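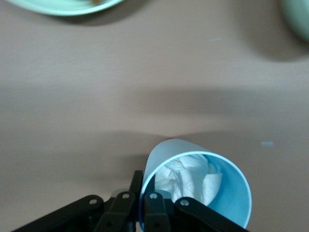
Picking Up After a Party Without Losing Your Whole Evening

I used to go to bed with the house a wreck after we had people over and then hate myself at seven in the morning. I've had enough birthdays, baby showers and one very long November potluck under this roof by now that I have a system, if you can call it that, and a few of you asked me to write it down. So, what I do, more or less in the order I do it.

Trash first, dishes second, floor last. I know it's tempting to start at the sink, but if you start at the sink you'll be stuck at the sink. Grab a big bag, hook one handle over your wrist and walk the whole place once. Don't wipe, don't straighten, don't read the cards. Windowsills, the edge of the tub, behind the couch, the porch rail. People put things down in the strangest spots (I found a plate of cake in the linen closet once, fork and all).

Pour before you toss. Half the weight in a party trash bag is melted ice and flat soda, and that's what splits the bag on the back steps. I carry an old mixing bowl on my first lap and dump every leftover drink into it, then it all goes down the drain at once. Check the cups for napkins and olive pits before you pour, or you'll be fishing them out of the strainer.

Most paper cups have a thin lining, so where I live they go in the regular trash. Your town may be different, look it up. Nest them while you walk and they take up hardly any room. Crumpled tissues go straight in the bag, and I wear dish gloves for that part in cold season, thank you very much.

Now spills! Blot, don't rub. I say this every time and every time somebody at my own table grabs a napkin and scrubs like mad. Press a dry white cloth straight down, lift, fold to a clean spot, press again. Colored napkins can bleed when they get wet, and then you've got two stains. For juice or punch on carpet I follow with cool water and one drop of dish soap in a cup of it, then plain water, then a dry towel with a heavy book on top overnight. Put some foil between the towel and the book. I lost a good atlas learning that.

White rings on a wood table usually come out with a warm iron over a folded cotton T-shirt, no steam, a few seconds at a time. My neighbor Wanda swears by mayonnaise left on for an hour. I've tried both and I like the iron better, mostly for the smell. Test underneath or on a leg first either way.

Candle wax on a tablecloth: leave it alone until it's hard, snap off what you can with a butter knife, then paper towel on both sides and the iron on low. Keep moving to a clean patch of towel. If there's color left behind, a little rubbing alcohol on a cotton ball before it goes in the wash. Do not put it in the dryer until you're sure the mark is gone.

Frosting ground into a rug is best left to dry too. Scrape, vacuum, then the same dish soap business as above.

Balloon tape! If it's stuck to the paint, warm it with a hair dryer for 40 seconds or so and peel it back slowly, low and flat against the wall. Pulling straight out is how I ended up repainting the hallway.

For the fridge, I put all the leftovers on one shelf with a strip of masking tape on each lid saying what it is. Anything that sat out more than two hours I let go, and yes, that includes the shrimp. Send food home with people while they're still finding their coats. I save takeout tubs for exactly this and nobody has to bring one back.

Floor goes last because everything falls on it. Sweep or vacuum, then one damp pass in front of the drinks table, where it's always sticky. If you've only got energy for one patch of floor, make it that one — your socks will thank you.

The last thing I do is soak the serving spoons and put the coffee pot together for morning. The rest of the dishes can wait in the sink if they're rinsed. Mine usually do.

Next time I'll get into getting wine out of a white shirt, Maricica has a trick with club soda and salt that I want to try a couple more times first.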